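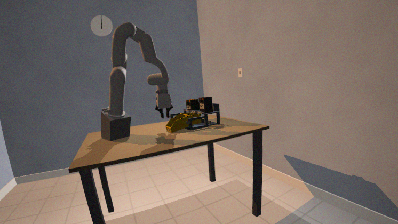
Lab notebook, Prekthorpe bench, shared copy
22 Oct 2020

Writing this the same evening with my shoes off, before it all runs together. The Findham group came by this afternoon for the visit we've been moving around the calendar since January, and I want to get down what we showed, what went wrong, and what they asked, while I can still read my own scribbles on the back of the sign-in sheet. Anyone who was in the room, please add to this or correct me. I was talking for most of it and a person who is talking doesn't notice much.

Setup

I got in early and had the big monitor wheeled over to the window side so people could stand well apart and still see it. We opened both doors and kept them open, so it was chilly, and I apologize to everyone who believed me when I said it would warm up. The plan was the one we agreed on last week: two small groups, half an hour each, simulation on the big screen first, then a walk down the hall to see the real bench, then questions out in the courtyard if the rain held off. It did hold off, bless it.

I started the simulator a good while before they arrived and left the table scene up, arm over the tabletop, yellow piece lying there, the rack with the two black boxes behind it. I'm glad I did. The first start of the day took forever and I'd rather have that happen with only me watching. Note for whoever runs the next one: start it, let it load the textures, close it, start it again. The second start is quick. I don't know why and I've stopped asking.

I also moved the sim camera back from where we usually keep it. When we work we have it right in over the gripper, and that's fine for us, but people who have never seen the scene want to see the whole table and some floor and wall so they know where they are. I'd like to keep this wider view saved as its own preset. I called it "visitors" for now.

First group

Four people, all from the packing side at Findham, none of them programmers, and what a nice bunch they were. I had prepared a little talk on how we plan the approach path and I dropped most of it inside the first minute, when one of them asked why we'd bother drawing a room at all if the robot is the thing we care about. I thought that was a wonderful place to start, so we started there instead. I told them that the arm doesn't care about the wall or the floor tiles, but the camera model does, and if we train it against a blank gray nothing it gets very confused the day we put it in a real room with a light switch and a baseboard and shadows going up the wall. Then I dragged the light around so the shadow of the arm swung across the tabletop, and they all made the noise people make at fireworks. I've been looking at that shadow for months and had forgotten it was any fun.

Then the run itself. I had it do the slow approach to the yellow piece, with the fingers a little open, coming in from the left. On the first try it stopped short above the table and just hung there. I said something breezy about it thinking. It was the old timeout value, the one I changed on my own machine and never pushed, so that one is entirely on me. I reset and ran again with the value typed in by hand, and it went in, closed, lifted, and set the piece down again at the other angle, and I got a small round of applause that I did not deserve.

Somebody wanted to know whether it could knock over the rack. I said yes, very much so, and offered to show them. We turned off the collision check (I turned it back on afterward, I promise, and I checked twice) and I sent the arm straight across. The forearm went into the posts and the two boxes on top slid off in that floaty way they have. Much laughing. It was the best part of the whole half hour if I'm going by faces, and I think we should build it into the demo on purpose, with a proper reset button so I'm not hunting through menus afterward while people wait politely.

The floaty fall did get a question, and a sharp one. One visitor asked how we could trust anything the simulator says about picking things up if it can't get dropping right. I gave the long answer, which I'll shorten here: the box masses in that scene are placeholders and have been from the beginning, and so is the damping, and we've only ever tuned the yellow piece. It's a fair hit. If the rack and boxes are going to be in view then somebody will want to see them move, and they ought to move like things. Putting this on my list.

Walk to the bench

Not a lot to report. The real arm was powered down for the cable swap, which we'd warned them about, so they looked at it standing still and asked about its reach and how loud it is. I let them feel the weight of a spare finger pad and passed around wipes. One of them works right next to a palletizer all day and told us plenty about what bothers her about it, mostly that it gives no sign before it starts moving. We should have something on ours. A light, a small chirp, anything. I've thought so before and never written it down, so now it's written down.

Second group

The second group was from Ultulthorpe, three people, and they'd done their homework. They build fixtures for a living and they wanted numbers. How far off is the sim from the bench at the fingertip? I told them what we have, with the caution that our best set of measurements is from before the mount was changed, and that I would not lean on it. They were gracious about that. They also wanted to know how many runs we'd done in this one scene, and I could tell them straight off, having looked it up at lunch in case somebody asked: 2730, counting the ones that failed. They wanted to know how the failures break down and there I had to say I'd send it. I must send it. (To do, below.)

They asked for the clock on the wall to be explained. There it is, up on the left by the shoulder of the arm, hand pointing straight up, and I had to admit that it came with the room when we brought the room in, and I'd more or less stopped seeing it. One of them suggested we hook it up to simulation time so that visitors can tell when we're running faster than real time. What a good idea, and so cheap! I had been telling people out loud, "this is sped up now, this is normal speed now," like someone narrating a train journey.

The run went right on the first try this time, timeout and all. I did the same approach, then let one of them choose a new starting angle for the yellow piece. She turned it nearly end-on to the gripper, and I'll be truthful, I held my breath. It took a long look at the problem, went up, rotated the wrist almost all the way to its limit, and came down across the narrow part. Not pretty, and it ran slow, but it picked the thing up. I've saved the seed and the pose in the usual folder under "ultulthorpe_turn" and would love somebody other than me to replay it and say whether that wrist rotation was sensible or whether we got lucky.

We did the rack crash for them as well. They loved it a little less than the first group and asked a great deal more about contact settings. One of them pointed out that the posts on that rack are thin enough that at our time step the arm could pass into one before the solver has noticed. I tried it after they'd gone, at full speed, and on the second pass the elbow link did end up with a post inside it. So that's real and we'd have gone on missing it. Half the step size cures it in the couple of tries I made, at the obvious cost in speed. I haven't changed the default. Let's talk about it before anyone does.

Courtyard

Questions outside went on longer than planned, and nobody seemed to mind. The Findham people wanted to know when something like this might be standing on their floor, and I was careful, I hope, and said that what they saw today was one arm, one table and one yellow piece, and that I'd be suspicious of anybody who promised them much from that. They asked if they could send us a few of their own parts to model. I said yes without checking with anyone. If that was out of turn, tell me and I'll make the phone call myself. The contact at Grimshaw who set up the introduction should hear from us too, with thanks; the whole visit went as kindly as it did largely thanks to that office, and we never gave them so much as a coffee.

Also, the cookies were a hit and we ran out. Individually wrapped was the right call. Get more.

To do

Push the timeout value. Tonight, before I go to bed. (Done, 9:40.)
Send the failure breakdown to Ultulthorpe.
Real masses for the rack and both boxes. Weigh something comparable if we have to.
Reset button for the crash demo.
Wall clock tied to sim time. I'd like to do this one myself, if no one minds.
Time step and thin posts: put it on the agenda, with the saved run.
Some kind of light or sound on the real arm before it moves. Ask about parts.
Thank-you note to Grimshaw.
Parts from Findham: find out who says yes to that.

One more thing before I forget. On her way out, the visitor with the palletizer asked if she could have the picture of the table and the arm for her kid, who is at home all day at the moment and wild about robots. I've printed it on the good paper and it's in the out tray, in the flat envelope. Please don't fold it, and please don't put the cable invoices on top of it.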